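Marine Fuels and Port Operations
Handout 6: Shore power for ships at berth

Reading before the seminar: chapter four of the course reader, and the Torvik case sheet.

1. What we mean by shore power

When a ship lies at berth it still needs electricity for lights, pumps, ventilation, galley and cargo equipment. Normally this comes from the auxiliary engines, which burn fuel all the time the ship is in port. With shore power the ship takes a cable from the quay and stops these engines. The main engine is not part of this question, it is already stopped.

2. Frequency and voltage

Most ships are built for 60 Hz, but the grid in Europe gives 50 Hz. The port must therefore install a frequency converter, and this is usually the most expensive single part. Small ships can connect at low voltage with several cables. Large ships use high voltage with one or two cables - please do not mix these two cases in your exam answers, many students did it in January.

3. The Torvik case

The ferry Hallberg stays 113 minutes at Torvik on each call. Connecting and disconnecting takes 32 minutes together, so she has 81 minutes on shore supply. Her average load at berth is 384 kW. The energy taken per call is then:

384 kW x 81/60 h = 518 kWh

Notice that the load is not constant. It rises before departure, when the galley prepares for the new passengers and the ventilation on the car deck is started. The peak in the case sheet is 418 kW, and the converter must be chosen for the peak with a margin, not for the average.

4. Who pays?

At Ornholm the port owns the quay equipment and sells the electricity with a fixed fee per connection. At Padberg the ferry company paid for the equipment and has its own contract with the grid company. Deirdre Sheehan will speak about the second model in her guest lecture, so prepare at least one question on it.
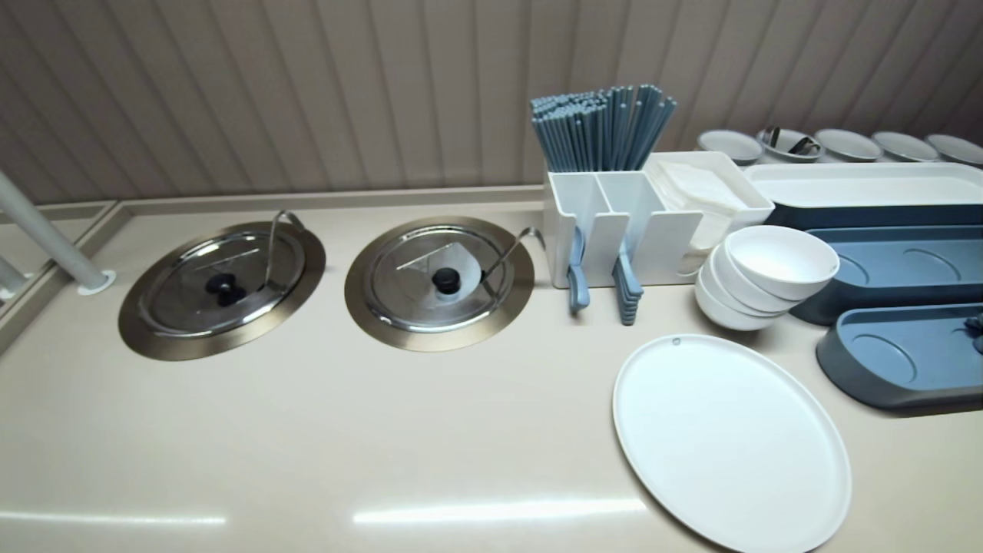 The fixed fee has a weak point. A ship with a short call pays the same as a ship which stays overnight, and for the short call it can be cheaper to keep the engines running. Compare this with the fuel price table in Handout 5.

5. Exercise

Repeat the calculation in section 3 with an automatic connection which takes 10 minutes in total. How much more energy is taken per call? Bring your result on paper.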